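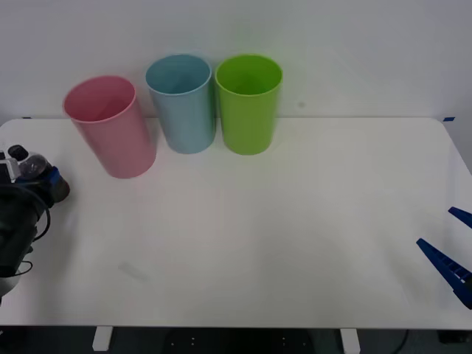
# Brulport Opens Registration for Reusable Cup Program in Shared Kitchens

BRULPORT — The Brulport Office of Shared Facilities will begin a reusable cup program in June, replacing disposable cups in the kitchens and meeting rooms under its management. Registration is now open to all tenant organizations in the Dendari and Trelance buildings.

The program will place 900 plastic cups in circulation. Cups will be supplied in several colors, among them pink, light blue and lime green, so that each table or group can keep track of its own during a meeting or shared meal. There is no charge for the first 200 cups issued to each building. Further sets may be requested through the front desk.

"Our tenants asked for something simple that could be left out on a table and used by anyone," said Kenneth Cairns, director of shared facilities. "A colored cup is easy to find again after a break, and it goes back to the kitchen at the end of the day."

During a trial at the Dendari building, 67 people used the cups at lunch and in afternoon meetings. Comments from that group led to two changes. Return trays will be placed beside the sinks as well as at the doors, and cups will be stored upright on open shelves at counter height.

Tenant organizations are asked to do the following:

- Name one contact person for each floor.
- Return used cups to the trays by 5:30 p.m.
- Leave tabletops clear of cups overnight.
- Report cracked or missing cups to the front desk.

Washing will be handled by Çınar, the company that currently provides kitchen services in both buildings. Personal mugs may still be used but should not be placed on the return trays.

"We expect the first weeks to involve some adjustment, particularly for larger meetings," said Blair Sutherland, kitchen services coordinator. "Groups that need more than 100 cups should let us know two working days ahead."

Registration forms are available at the front desk of each building. Media questions may be directed to the Brulport Office of Shared Facilities.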